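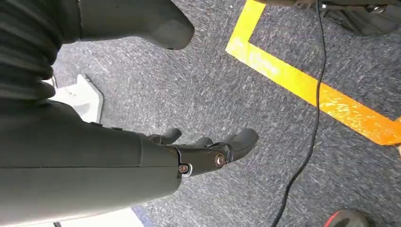 A robotic hand held out over speckled grey carpet.

Selma Jurić has been selling old newspapers for most of her working life, and she still opens each parcel on her own. Her stock at Drunska, the dealership she runs in Drurberg, stands at about 3,000 issues, nearly all of them printed before 1950. We spoke on February 5, 2024, as she was finishing the list for her April catalogue.

She began with a single bound volume of the Drurberg weekly paper, bought from a closing library.

"I paid 40 for it and thought I'd been robbed," she says. "Then I read it. There was a flood, a murder trial and a long quarrel about the price of bread, all in one winter. I took it home and didn't sell it for years."

The new catalogue has 657 lots. The largest group comes from the dock strike at Tuno, which ran through one spring and most of a summer and was covered by two local papers that disagreed on nearly everything.

"One paper says the gates were rushed. The other says they were opened from inside. If you only own one of them you think you know what happened," Jurić says. "I try to sell them in pairs. Buyers don't always like that, as they came in wanting the front page with the big headline."

Big headlines are what most people ask for – wars starting, wars ending, kings dying. She keeps them, but says they are the commonest papers of all, as so many families put them away in a drawer.

"The issue from the week after is the hard one to find. People lit the fire with it."
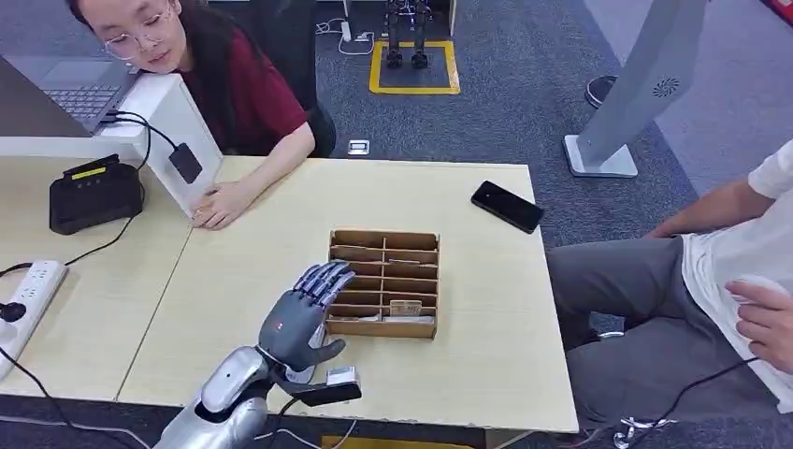
Condition is the other thing she gets asked about. Paper made from rags before the 1870s often stays white and supple. Later newsprint, made from wood pulp, goes brown and breaks along the folds.

"I had a man bring in a run he'd kept in the loft, and the corners came away when he lifted them. Keep them flat, keep them dark, and don't put tape on anything. I'd sooner have a tear than tape."

She turns away reprints most weeks. Many were given out as souvenirs and were never meant to fool anyone, but they get passed down and the story grows. She looks at the paper first, then the print, and only then at the date.

Her biggest purchase was the Modise collection, 1,228 issues gathered by a retired ship's clerk who wrote the port of purchase in pencil on every back page. Another dealer advised her to rub the notes out.

"I wouldn't touch them," she says. "He bought a paper wherever the ship tied up, and you can follow him from one harbour to the next. I've sold some of the ordinary ones, but the run from his last voyage is staying together until somebody wants all of it."

The April catalogue will be posted to regular customers first and can be asked for at the shop.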